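Subject: Re: [upholstery-list] removable wallpaper in a rental, yes or no
List: upholstery-list, Womesero Home Makers
Posted: Monday, 7:40 am

Quick one before work, sorry for the mess, will answer in bits under your mail.

> Hi all, we move into the Tarar Street apartment in August and the
> landlord says we can do what we want to the walls as long as it comes
> off again. I want something really loud in the little dining corner.
> Big flowers, dark background. My sister says dark florals make a small
> room feel like a closet and that I'll hate it by Christmas. Is she
> right? Also peel and stick or paste? And does anyone know how much
> extra to buy for pattern matching, the shop was no help at all.

Your sister is half right. Dark paper does pull the walls in. But a dining corner is where you want that, you sit down in there, you eat, evening light mostly. I did mine in a green so dark it looks black after 9 pm and I still like it. Would not do it in a hallway.

What kills a loud floral is stopping it on one wall. Everyone says "accent wall" and then you get one busy wall and a lot of landlord white that looks dirty next to it. Go around the corners. If it's a nook with three sides, paper all three and keep everything else dull. Gray top, plain metal, black hooks, done. Teal ground with pink and orange flowers can take a gray marble pattern next to it no problem, neither one fights.
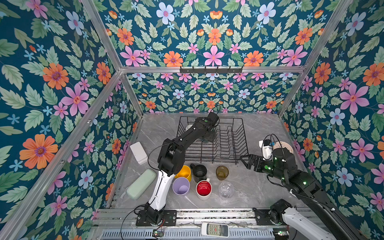
1. Peel and stick or paste

Peel and stick for a rental, but ONLY if the paint underneath is sound. Press a strip of tape on, leave it overnight, pull. If paint comes with it then the paper will bring a lot more. In that case paste-the-wall, the nonwoven kind, comes off dry in big sheets if you didn't skimp on primer.

I used Bronard peel and stick in the dining room and Floveo paste-the-wall upstairs. The Bronard was easier to hang and worse to take down. Left gum behind in 2 spots, had to go at it with warm water and dish soap. Floveo came away clean but you need a second person for hanging, or I did anyway.

2. How much to buy

Look for the repeat on the label. Small repeat, one extra roll and you're fine. Big flowers usually mean a big repeat and you lose a chunk off every drop. My walls needed 4 rolls by the math and I bought 5 and had not much left over. Check they all have the same batch number before you leave the shop!! I didn't, and one strip behind the door is a different green. Keep a leftover piece, you will want it for patching.

3. Corners

Don't try to wrap a full width around an inside corner. Old walls aren't straight and it will bubble by the weekend. Cut so it turns the corner by a half inch, then start the next wall with a fresh plumb line and overlap. With a pattern that's all leaves and petals the tiny mismatch dissapears. Stripes, forget it.

And decide early where the biggest flower lands. Hang the first strip with pins, stand back, have a coffee, look again. I ended up with a huge bloom sliced in half by the window trim and my eye goes there every single dinner.

4. Hooks and shelves

Try not to drill through new peel and stick. It grabs and twists on the bit. Make a small x cut with a blade first and fold the points back. Stick-on hooks, no, they take the print off with them when they go. If you have a rail or bar to hang things from, use that.

5. Cost

Mine came to 300 all in, with the smoother and a new blade and too much primer. You could do it cheaper, I was impatient and paid for fast shipping.

Does the corner get direct sun, and from which side? Pinks fade first. If it's a south window I'd ask for a sample and tape it up now, someone must be able to let you in before teh move.

Have to run. Post the pattern name when you pick one, I'm nosy.

> PS is it ok to paper over old wallpaper or is that asking for it

Asking for it. Take the old stuff off.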